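Rice mill open day, July. Writing this up fast on the old Asus before the battery dies, so forgive the mess.

Left home at 7, got to Zumard Rice at twenty to ten. Parking is in the field behind the dryer, not at the office like the flyer says. Hairnets, closed shoes, no phones on the catwalk. They mean it about the shoes. A guy in sandals got sent back to his car.

Dryer first. Big steel columns, warm air going up, rough rice coming down very slow. Rice comes off the field too damp to keep and they take it down in passes, with a rest in a bin between each. Go too fast and the grain cracks and then you've lost it before it ever sees the mill. Our guide said this maybe five times. Point taken.

Then the hullers. Rubber rollers, two of them, turning at different speeds so the hull gets rubbed off instead of smashed. Loud! The drive on the second one has FLENDA painted down the side in yellow and it hums a half step lower than its neighbor, which drove me nuts for ten minutes. Hulls get blown off to a pile outside and go for chicken bedding mostly. I asked if you can buy a bag. You can. Bring your own bag. 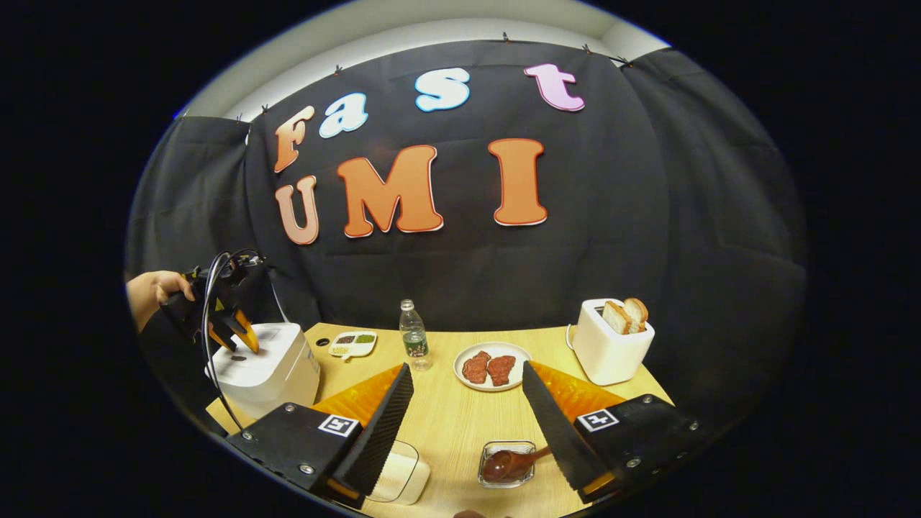 Whitening room after that. Brown rice goes in, bran gets scraped off, white comes out the bottom, and they can stop it anywhere in between. They sell a half-milled one I had never tried, still tan, cooks a bit quicker than brown. Bought two pounds. Should of bought five.

Sorting was my favorite. Whole grains one way, brokens the other, on a sort of tilted drum with pockets. Brokens are cheaper and go to brewers and dog food, but the lady on the line takes them home for porridge and says they're better for it. On a good shift they fill over 1194 sacks, and every one gets sewn shut by the same old machine, made by some outfit called Dimitrov. Parts are hard to get. They have a shelf of dead ones for spares.

Lunch was under the tin roof. Red beans, long grain, pickled okra, iced tea. Ten bucks, worth it.

Short talk afterward on washing rice, which got kind of heated. Their line: rinse until the water is cloudy but not milky, skip it for enriched rice or you pour the vitamins down the sink. Let it sit ten minutes with the lid on after it's done, then fluff. New crop needs less water than last year's, a couple of spoonfuls per cup. I never knew that and it explains my gluey November rice. 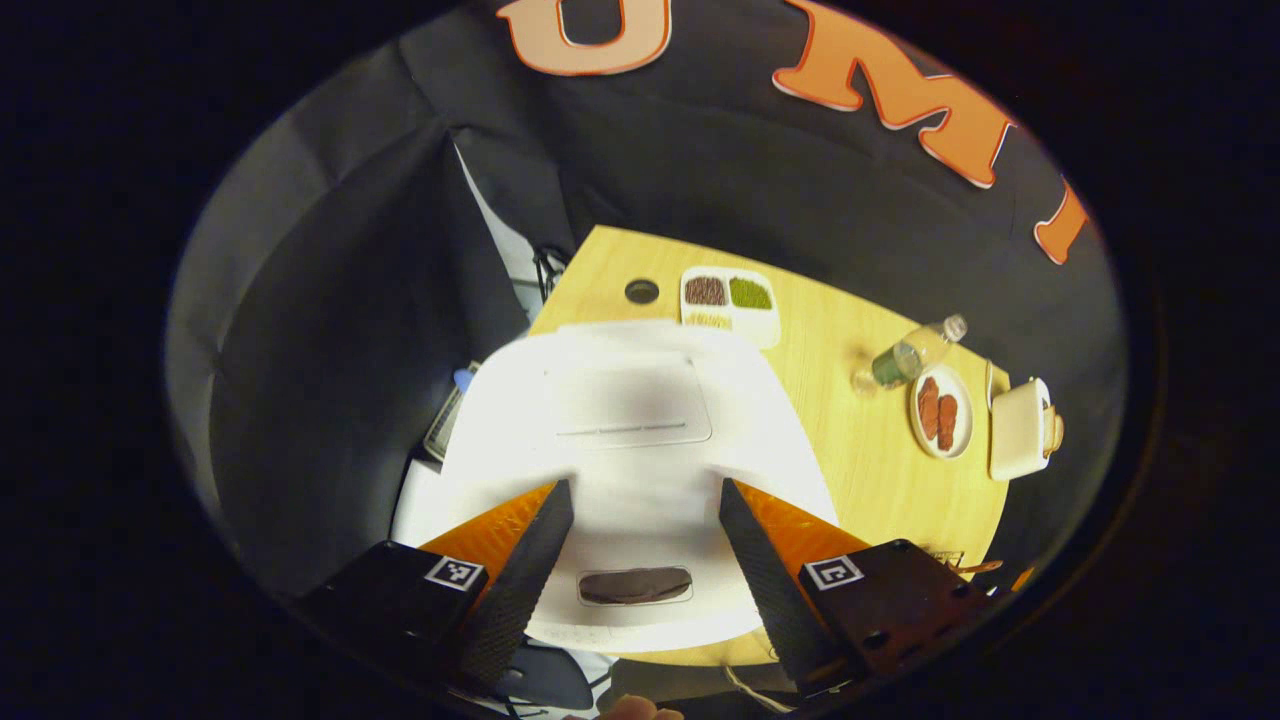
Montserrat Gallegos wrote back when I sent this around that I've got the water part right but the resting part short. Fifteen minutes at least for medium grain, she says, and a dish towel under the lid if you're using a pot on the stove. Also she wants to know if the mill shop ships.

It doesn't. Pickup only, cash or check, closes at 4. Shop is the green door past the scale. Lot number for the half-milled I got is 845, if anyone wants teh same one. Next tour is after harvest, sign up at the office and ask for the long version.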